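Tostwood Table Sale: your questions, mostly answered

What time can I set up?
From 6 in the morning. Svend Brøndum has the key to Utum Hall and will be there before you, looking as if he has been up all night.

How much is a table?
£18, cloth not included. Bring one from home. It hides the state of our tables and the boxes you have shoved underneath. 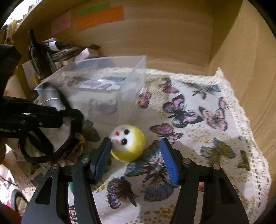 Small plush toy on a butterfly cloth.

Can I sell soft toys?
Yes, if they are clean and you can bear to part with them. Last June one seller bought back her own rabbit at a loss.

What won't you take?
Car seats, crash helmets, anything with petrol in it, and home-made chutney of uncertain age.

How should I price odds and ends?
Low. Bag up the fiddly stuff so it stays together, and put a sticker on the bag.

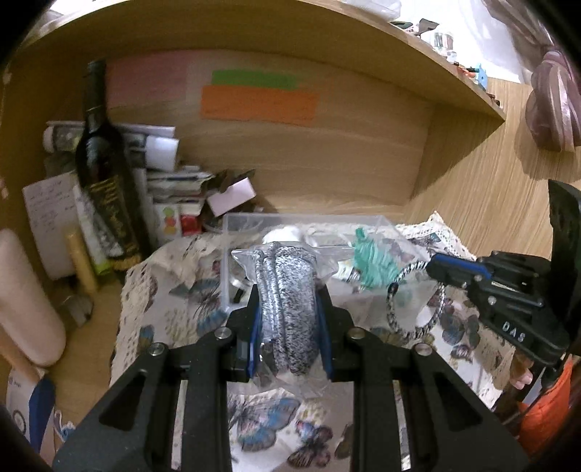
Round numbers save you hunting for change, and a buyer who has to ask the price will often pretend to be looking at something else. If you want to haggle, leave yourself a bit of room. Preben Østergaard once opened at £2 for a teapot and was talked down to nothing.

Can I leave unsold things behind?
No. We still have the exercise bike.

Is there parking?
Behind the hall for unloading, then on Ramanton Lane. Please don't block the gate.

Page last changed 12/10/22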